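Worktable (packing)

A worktable, in the packing of small goods, is a flat surface on which items are sorted, checked and put into boxes before they are sent or stored. It is found in shops, storerooms, workshops and also in private homes. The surface is often white or another light color, so that small items and loose labels are easy to see on it.

The usual arrangement keeps the middle of the table free. Crates and packages stand along the far side, close to the wall, and the person packing takes from them one item at a time. Gunhild Þrastardóttir, in her handbook for the Brurberg storeroom, calls this strip "the bank" — a name which is still used in some workshops of the region. 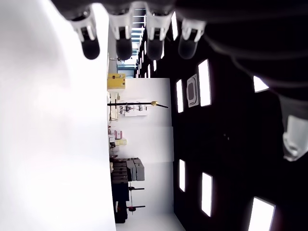

The depth of the bank depends on the table. For a table 80 cm deep, Gyula Takács recommended a bank of 16 cm, and no more than three kinds of goods in it at the same time. Colored crates are preferred by many packers, as they are found faster than gray ones. Small tools and containers are kept on a wall shelf or panel, within reach of the arm.

Light comes from a window, from the ceiling or from a lamp on a long pole. A very strong light on a white surface can tire the eyes, and for this reason the Gavden workshop changed to matte tabletops in March.

See also: Shelf; Crate; Floor lamp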